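3.2 Teaser material and the first week of attention

The second part of our study looks at the short teaser, by which we mean any official moving-image material of less than one minute that is released before the full trailer. Earlier work on film promotion has mostly treated the teaser as a small trailer. We think this view is too simple. A trailer usually gives the viewer the main conflict and two or three of the secondary characters, while a teaser often gives only a title, a sound and one strong image. The two forms therefore ask for different kinds of attention from the audience, and they should be measured separately.

Our material comes from the Idbridge archive, which collects public comments from film discussion boards. We selected 10 studio films that were remakes or new versions of an older title, and for each film we collected all comments written in the seven days after the teaser appeared. After removing repeated posts and posts in other languages, 2,535 comments remained. Two coders read each comment and marked whether the writer spoke mainly about the older film, about the lead actor, about the visual style, or about something else. When the coders did not agree, the comment was discussed until one code was chosen.

The largest group of comments was about the older film. This was the case for seven of the titles, also when the teaser itself showed nothing that came from the earlier version. Many writers named a scene they remembered from childhood and asked if it would be kept. For Caltisico, a new version of an adventure film with a desert setting, such comments began to appear within the first hour, before any longer article about the teaser was available to read. We take this as a sign that the title alone can start the comparison, and that the pictures in the teaser are then read through it.

The visual style was the second group. In this group the comments were shorter and also more difficult to code, because writers often mixed the look of the teaser with the look of the poster. In the case of Draltum, a horror remake, the poster and the teaser were released on the same morning in July, and nearly 560 comments spoke about both in the same sentence. We kept these comments in the visual group but gave them a second mark, so that they can be left out when only the teaser is of interest. 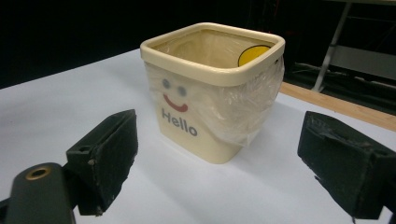 Figure 4. Square waste bin with a clear plastic liner, on a white tabletop.

The lead actor was named less often than we expected. In our first plan for the study we supposed that a well-known face would take most of the attention, as the marketing literature generally says. In our data this happened for only one title, where the actor was already known for a different long-running series. Writers then compared the two roles, and the older film was almost forgotten in the discussion. With a single case we can not say if this is a rule.

There are some limits to these results. The boards in the Idbridge archive are used mostly by people who already follow film news, and such people may remember older films better than a general audience does. The time window of one week is also short. Barros, the third title with a large number of comments, received a second teaser on the sixth day, and the comments after this point can belong to either of the two. We decided to keep them – removing them would have left too little material for this title – but the values for Barros should be read with care.

In the next section we compare the same ten films at the moment when the full trailer was released, using the same codes and the same length of time.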